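Frequently Asked Questions for Submitting Creators

Storkeck Press publishes original graphic novels and short comics series. The answers on this page apply to all proposals received through the open submissions window. Creators who already hold a contract with the press should refer to their own agreement, which takes precedence.

When is the submissions window open?

The window opens once a year, on the first day of August, and closes at the end of the same month. Proposals received outside the window are deleted unread. Last year the press received 1014 proposals, of which 57 were passed to the second reading and 19 were offered a contract.

What kinds of work does Storkeck publish?

The press considers fiction and non-fiction for adult and teenage readers. Horror, crime, fantasy, sport, memoir and comedy are all welcome. We do not publish picture books for the under-eights, single-panel cartoons or prose novels with occasional illustrations. Work based on characters owned by another party cannot be considered in any circumstances.

What should a proposal contain?

A complete proposal consists of a one-page summary with the ending included, a short note on each main character, and at least eight finished and lettered pages. The pages should run in sequence. A cover design is not required and will not be taken into account.

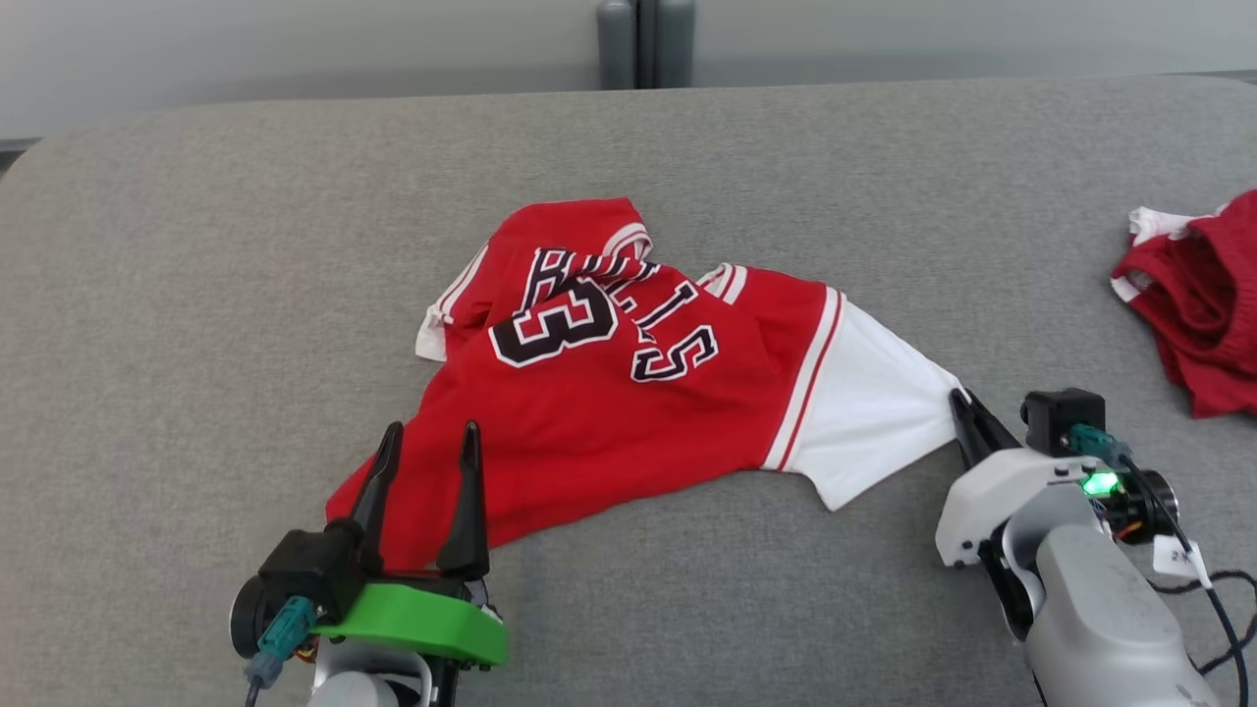 Summaries should be written in plain terms. The readers need to know who the story concerns, what that person wants and how matters are settled. Teasing questions and lines intended for the back cover are best left out at this stage.

I am a writer without an artist. May I apply?

Yes, under the Dorkard scheme, which pairs writers with artists already known to the press. Applicants to the scheme send the summary and a full script of the first chapter in place of finished pages. A place on the scheme is not an offer of publication — the pair must still submit sample pages for the second reading.

I am an artist without a writer. May I apply?

Artists may also join the Dorkard scheme by sending a portfolio that includes at least three consecutive story pages. Pin-ups and character sheets may be added, but they do not replace sequential work.

How should files be prepared?

Please send one PDF, no larger than 20 MB, with the title of the work in the file name. Pages should be readable on screen at normal size. Print-quality files are requested only after a contract has been signed.

May I send reference photographs with my pages?

Reference material may be placed at the end of the PDF, on no more than two pages. It is optional. Each photograph should carry a brief caption and must be the creator's own or used with permission.

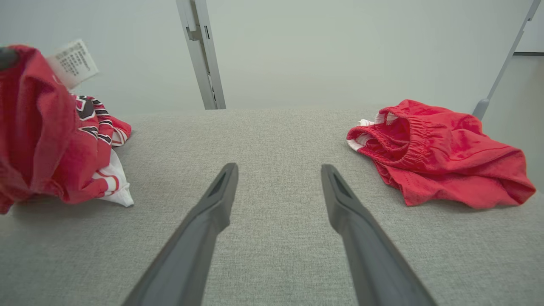
Clothing reference: red garments on grey upholstery.

Does the press accept work that has appeared online?

Work previously shown on a website or through a subscription service may be submitted, provided that the creator still holds all print and digital rights. The covering note should state where the work has appeared and whether it will remain available there. Work that has already been sold in print by another publisher is not eligible, although a new volume in the same series may be.

Who owns the work after publication?

Copyright remains with the creators. The press takes a licence to publish in English for a fixed term, which is set out in the contract. Film, television and games rights are not included. Translation rights may be added by agreement and are handled for us by the Delić agency.

How are creators paid?

An advance is paid in two parts, the first on signature and the second on delivery of the final pages. Royalties are calculated twice a year. Where there is more than one creator, the division must be agreed in writing before the contract is issued.
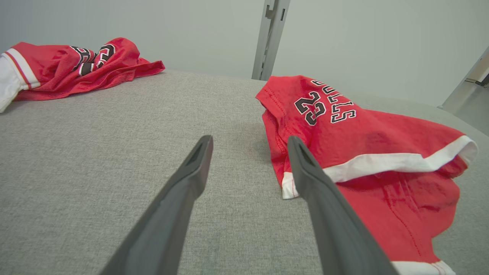 The press does not advise on how the division should be made and cannot act as a judge between collaborators. Colourists and letterers who are to receive a share should be named in the agreement from the outset.

What is the Erden list?

Erden is our imprint for shorter works of 48 to 96 pages. Proposals are considered for both lists unless the covering note says otherwise. First printings on the Erden list are smaller and the advance is adjusted accordingly.

When will I receive a decision?

All applicants are told the result of the first reading by the end of November. Second readings continue until February. Individual comments are given only to those who reach the second reading.

May I submit again after a refusal?

A new proposal may be sent in any later window. The same project may be sent once more if it has been substantially redrawn or rewritten, and the covering note should say what has changed.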